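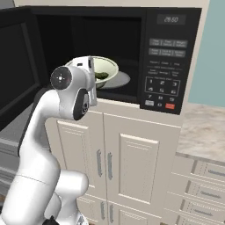
A bowl in the microwave. The display and the keypad are what the plug people say you are paying for.

Do you need a smart plug on everything?

Most homes in Findale will have had the Nandel leaflet by now. It says the average kitchen is "leaking" electricity day and night, and that a set of four Nandel plugs, run from an app on your phone, will stop the leak and cut up to 20% off your bill. The set costs £80. Several of you have asked whether we think it is worth it, so I have spent more of the past fortnight than I would like reading the small print.

Start with "up to". A saving of nothing at all is also up to 20%. The leaflet has a little star next to the figure, and the star leads to a line on the back saying that results depend on "household habits and existing equipment". I rang the number given and asked what sort of household had saved the full amount. I was told somebody would ring me back. I am still waiting.

Then there is the question of what is being switched off. Standby power is real, and I don't want to pretend otherwise. Older televisions, games consoles and set-top boxes can draw a fair bit while they sit there doing nothing useful. Kitchens are a different matter. The big users are the oven, the kettle, the fridge and anything that heats water, and you can't save much on those by turning them off when they are already off. You certainly shouldn't put the fridge on a timer. A microwave with a clock uses a small amount round the clock, and a plain toaster with no display will generally use next to nothing once the toast is up.

The plugs also use power themselves. They have to stay connected to your wifi to hear what the phone tells them. It isn't much, but if you put one on a toaster you may well have bought a device that uses more than it saves. I looked for this in the leaflet and couldn't find it.

Farero, which sells a rival set, makes a softer claim and charges more for it. Its website talks about "awareness", meaning that you can look at a graph of what each plug has used. I can see the point of that for a week or two. After that I suspect most people stop looking, and the graph carries on without them. 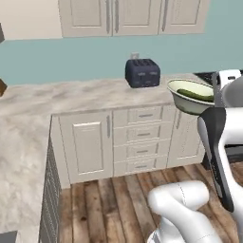
I have had the Nandel plugs since May and my bill has gone down, so I think you are being unfair, writes one reader from the north end of the village. The letter goes on to say that having the figures on the phone made the whole family more careful, and that the tumble dryer is now used half as often.

I am glad about the bill. But May is when most of us turn the heating off, and the dryer was cut back by the family, who could have done it for free. To know what the plugs did we would need to compare the same months a year apart, with the dryer left out of it. If that reader would like to send in last winter's bills and this winter's, I will happily print the result, including if it proves me wrong.

For anyone who wants to look into it before spending £80, Szewczyk Electrical on the high street will lend you a plug-in power meter for 16 days against a £10 deposit, which you get back when you return it. Plug it into the wall, plug the appliance into it, leave it overnight and write down the number. Don't bother with things that are only plugged in when you use them. The television corner is a better place to start than the kitchen — mine was far worse than I expected, and the cure was an ordinary extension lead with a switch on it.

The Nandel offer is said to end "soon". It said that on the last leaflet as well.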